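**Re: Prulel disassembly kit - gripper clearance**

On Tuesday Anong Srisuk wrote:

> Does the Prulel gripper clear the drive cage on a full tower? Hämmerli quote 2,463 for the kit.

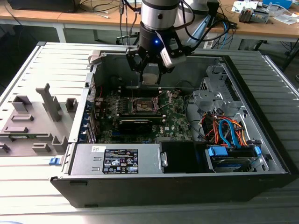
Clearance depends on the approach angle. We come in vertically, fingers down into the case, with the cage off to the right. The 2,463 excludes fixtures - ask for the Trivcombe price.
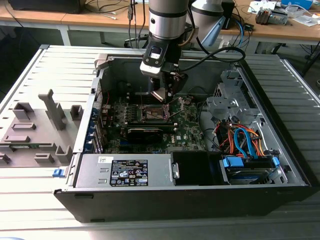

*Tool tip above the CPU socket area.*

I would trial it for two weeks before ordering.

Wenceslao Montecinos
Itthorpe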